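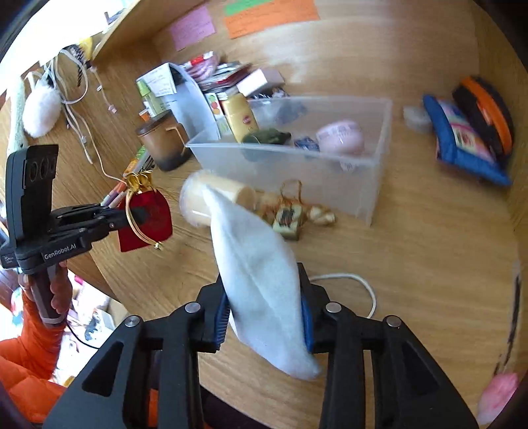

What is in the Umlow word list?

It has 3,389 entries of household and laundry words collected in the town of Windton, each one with a short meaning and the part of town where it was heard.

Umlow word list, README

Last change: 2018-05-25

Files

words.csv has the main list, one word per row. Columns are word, meaning, area, speaker_age, note. The encoding is UTF-8 and the separator is a semicolon, so please set this when you open it in a spreadsheet program.

areas.csv has the 19 area codes. Code 6 was used for two streets until April, now they are split and the old code is not used anymore.

How the words were collected

Darius Costache made the interviews in people's homes. Chi-keung Chien typed them and checked the spelling. For 1,117 entries we have only one speaker, and these have "single" in the note column. We kept them, but I would not build a strong claim on them.

Known problems

Words for folding and for ironing are sometimes mixed, as older speakers use the same verb for both. The speaker_age column is empty for the Ursu interviews. Some meanings are still too short.

Use

You can use the list freely for teaching and study. Please write the name of the list and the date of your copy. Corrections can go to Chi-keung Chien, with the row number.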